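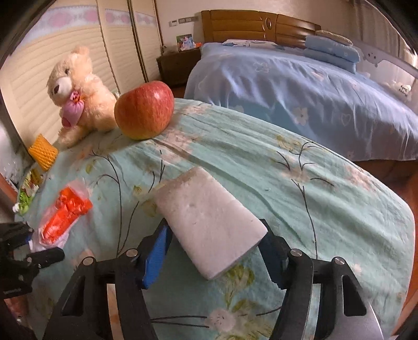 Pair on the bedspread, jaws open over the white foam block.

Home Notebook Kit reviews Parts Contact
Last updated: April 23, 2020

Derese two-hand gripper kit, trial notes

Loan kit from Brultovari, to be tried and sent back with a yes or no. We want to know if two people can collect demonstrations with it on household stuff without one of us standing over the laptop. Kit is 2 hand-held grippers, cables, a charger, pads and the Drasance recording software. No arm. The arm side is a separate quote and I haven't asked for it yet.

Setup was 15 minutes going by the sheet. Most of that was Drasance refusing to see the left unit until I swapped the USB ports over. The sheet says any port. Wrote to support, no answer yet.

Objects for the session: foam block, apple, plush bear, snack packets, red box, a few things in plastic bags. Everything on the bedspread. I wanted a soft surface that gives a little, as the Warari set we tried earlier was fine on a hard bench and poor on cloth.

Foam block. Good on the first few tries. The blue pads take hold without much squeeze and I could lift it by one end. If you come in with the block on a diagonal you have to roll your wrist a fair way or one finger lands early and pushes it. I got better at this, Ha-neul was better from the start. Left a small dent in the foam, gone when I looked again after lunch.

Apple. Slides out if you grab above the middle. Grab lower and it holds. Same as with Warari.

Bear. Easy, but the linkage picked up fluff. Clean the pivots before it goes back.

Bags. Worst of the lot. Both of us kept closing on film and nothing else. Drasance logs that as a completed grasp, so every bag clip has to be checked by eye. Ask Brultovari if the threshold can be changed. 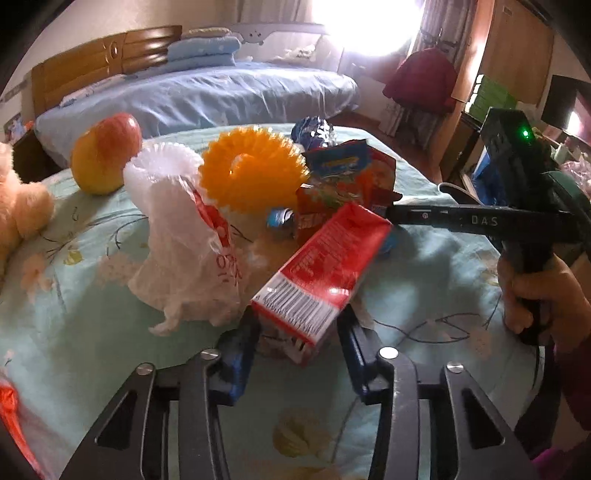 Red box between the fingers, second unit coming in from the right. Green light showing.

Box work was after the bags. A glossy box is a fair test for the pads and I had no slips that I noticed, though I was gripping harder than I would by hand. With both units in use you start to think about cables. The one under the handle hangs down beside the table edge and I caught mine with a knee once. A clip on the belt would fix it. Check if the kit has one, I may have left it in the case.

Weight: fine for short runs. My forearm was tired by the end of the second set. Ha-neul says the handle is a bit thick for smaller hands and would like a slimmer grip offered.

Clips: we did 60. Drasance flagged two for dropped video and I have not opened those. Export ran without trouble.

Price quoted is 800 for the pair, software included for the first year. Renewal not given in the quote. I'd pay it if the bag problem is a setting and not the hardware.

To do
- left unit / port question, chase support
- ask for renewal price in writing
- spare pads, how many in the box and what they cost
- Ha-neul to repeat the bag runs with the jaws started narrower
- kit due back in May

M. Donati, with Ha-neul Yeom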